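Why Do Robots Need Rules?

Your school has rules. Your street has rules too: cars stop at the red light and bikes keep to one side. Robots also live with rules, and many grown-ups work hard to write them well. In this page from the Givia kids' corner you can learn what some of these rules say.

Can a robot read the rules?

No. A robot does not know what is dangerous. It does not know that a finger can be pinched, or that a plate can break. So the rules are written for the people who design the robot, build it, switch it on and work near it. These people must think first, and then the robot may move.

A big rule book is called a standard. A standard is an agreement. People from many countries sit together and decide how a thing should be made so that it is safe. You already know some standards, even if you never heard the word. The plug of your lamp fits in every socket at home, and your bike helmet was tested before it came to the shop.

Rule one: look for the danger before you start

This job has a long name, "risk assessment". It means that you walk slowly around the robot and ask questions. What can it reach? What can fall? Is there a sharp corner? Where will a person stand? Every answer is written down. At the Sandberg workshop the list for one kitchen robot has 67 lines, and each line must be checked before the robot gets power.

Rule two: keep some space

A robot arm can swing quickly, and it is hard to guess where it goes next. Because of this, many robots work behind a fence or a clear wall. You can look through the clear wall, but you should not put your hand over it. When somebody must go in, the robot is stopped first.

Rule three: there must be a way to stop

Near a robot there is usually a big red button. Press it, and the robot stops. This is called an emergency stop. It must be easy to find and easy to reach, also for a person who is frightened. In the Tiltel training room, learners practise with this button before they learn anything else. They practise again every July, so that their hands remember it.

Rule four: slow near people

Some robots share their work place with people. Then they must move slowly and push only softly. A common speed for careful work by a person is 300 millimetres in one second. That is as long as your school ruler, in the time you need to say "one kangaroo". At Skeleck the robots go no faster than this when someone is close.

Rule five: practise with simple things

A good team does not begin with hot soup. They begin with a cold, empty pot, or with a soft cloth that cannot hurt anyone. The robot tries to take it, lift it and put it back. One Skeleck robot did this 2,000 times before its team changed to a harder job. It sounds boring, but small mistakes are found this way, and they can be repaired.

Try it at home

Ask a friend to be the robot. You are the engineer. Your robot must carry a spoon from one side of the table to the other, and it does only what you tell it. Before you start, write 2 safety rules on paper and choose a stop word. When you say the stop word, the robot must freeze at once. Change places after each turn.

Words to remember

Standard: an agreement about how to make or do something well.
Risk assessment: looking for dangers before the work starts.
Emergency stop: a button that stops the machine quickly.
Gripper: the "hand" of a robot.

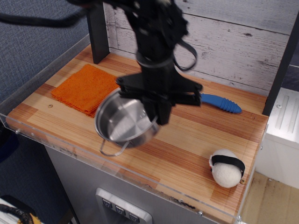 A robot gripper holds a small steel saucepan by its rim, with a clear barrier along the edge of the table.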